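Okay it is desk reset day and I am way too excited about it. Thread, because I have feelings about stationery!

I've been working at the same pale wooden table since February and never once sorted what lives on it. Pens in mugs, pens in coat pockets, pens in the fruit bowl (why). So this afternoon everything came out onto the table and I started over.

Rule one, and the only rule I'm strict about: every marker gets a scribble test before it earns a spot. Scrap paper, two loops and a zigzag. If it skips, I store it tip down overnight and give it one more chance in the morning. If it still skips, goodbye.

Rule two is more of a habit. Caps ON, pushed until they click, before anything goes near a container. I once lost a whole tote bag to a loose red cap and I still think about that tote bag.

The red-orange BIC is my favorite color of the bunch. Cheerful without screaming at you. I use it for deadlines and for birthdays on the wall calendar, so those two get mixed up sometimes, but at least I look at them.

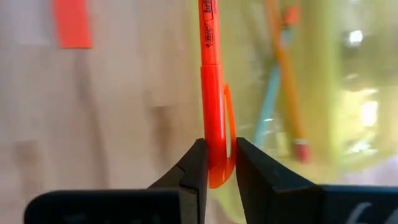

Judite Tavares: Tip down overnight saved three of mine last month! But do you keep the bright ones with the everyday ones? Mine always wander off when they share a home.

Judite, yes, all together! I tried splitting them by color family and it lasted until lunch. If I have to think about where a pen goes, it goes on the table and stays there. One home, any order, done.

Now the container talk, which is what I really came here for. I love a see-through one. Not crystal clear, because then you see every crumb, just clear enough that you can tell if there's something in there. Yellow-green is my weakness and it looks so good on light wood when the lamps are on.

Go long and shallow if you can! Deep tubs turn into archaeology. I had a deep one from Fuletti and found a bus pass in the bottom of it that expired two apartments ago.

And please put a plant on your desk. Mine's a snake plant and it asks for almost nothing. I water it when the soil is dry all the way down, and otherwise I leave it be. All those stiff upright leaves make even a boring afternoon of invoices feel a little bit fancy.

The stapler stays out too. Pink and white, too cute for a drawer, and I'd only have to go looking for it.
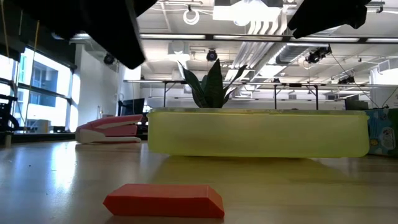

Snake plant, stapler, long yellow-green tub. Happy little corner!

Still to do: the cable situation, and a stack of notebooks with eight pages used in each. I'll get to those after dinner. Tell me what's living on your desk right now, I want the weird stuff!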